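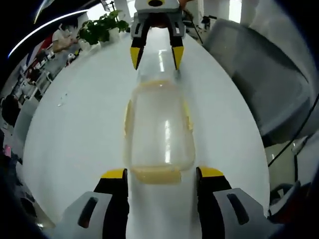 빈 용기 들고 오는 가게 '우메오', 2월부터 저녁 8시까지 문 연다

동네 시장 뒷길에 자리한 리필 가게 우메오(Umeo)가 2월부터 문 닫는 시간을 저녁 8시로 늦춘다. 그동안은 오후 6시면 불이 꺼져서, 퇴근길에 빈 병을 가방에 넣고 부지런히 걸어왔다가 그냥 돌아서는 분들이 적지 않았다고 한다. 가게 쪽에서도 그게 내내 마음에 걸렸던 모양이다. 아침에 문을 여는 시간은 지금처럼 11시 그대로다.

우메오는 세제며 샴푸, 곡물, 말린 과일 같은 것을 포장 없이 무게로 달아 파는 곳이다. 집에서 쓰던 용기를 가져와 저울에 먼저 올려 보고, 필요한 만큼만 담은 뒤 다시 달아 값을 치르면 된다. 처음 온 손님은 얼마나 담아야 할지 몰라 한참 망설이기도 하는데, 그럴 때는 조금만 담아 가서 써 보고 또 오시라고 권한단다. 참 느긋한 가게다. 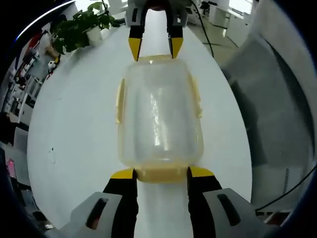
품목도 늘어난다. 지금까지 15가지였던 리필 품목이 2월부터는 26가지가 되고, 그중에는 손님들이 오래 기다려 온 주방 세제와 섬유 유연제도 들어 있다. 세제류는 페두라(Fedura), 곡물과 콩은 라세르다(Lacerda)에서 들여온다. 값은 품목마다 다르지만 주방 세제는 100그램에 1,000원, 볶은 귀리는 100그램에 2,000원으로 정해졌다. 귀리는 들어오는 양이 많지 않아 당분간 한 사람에 최대 1킬로그램까지만 담을 수 있다.

용기를 미처 챙기지 못한 날에도 걱정할 것은 없다. 이웃 카페 에레오(Ereo)가 깨끗이 씻어 말린 유리병을 모아 우메오에 건네주기로 해서, 보증금 1,000원을 내면 병을 빌려 쓰고 나중에 돌려줄 수 있다. 병은 두 가게 어느 쪽에 가져가도 되고 보증금도 그 자리에서 내준다. 에레오에서는 커피를 마시러 온 김에 병을 내놓고 가는 단골이 벌써 꽤 생겼다고 한다.

용기를 가져갈 때 한 가지만 기억해 두면 좋겠다. 안쪽에 물기가 남아 있으면 곡물이 금세 눅눅해지고 세제도 묽어지니, 전날 밤에 씻어 뚜껑을 연 채로 엎어 두었다가 들고 나오는 편이 낫다. 먹을거리를 담을 용기와 세제를 담을 용기는 따로 쓰는 것이 원칙이다. 뚜껑이 헐거운 것은 가게에서 담아 주지 않는다.

새 가격표는 가게 입구에 붙어 있고, 계산대에서 종이로도 한 장씩 받아 갈 수 있다.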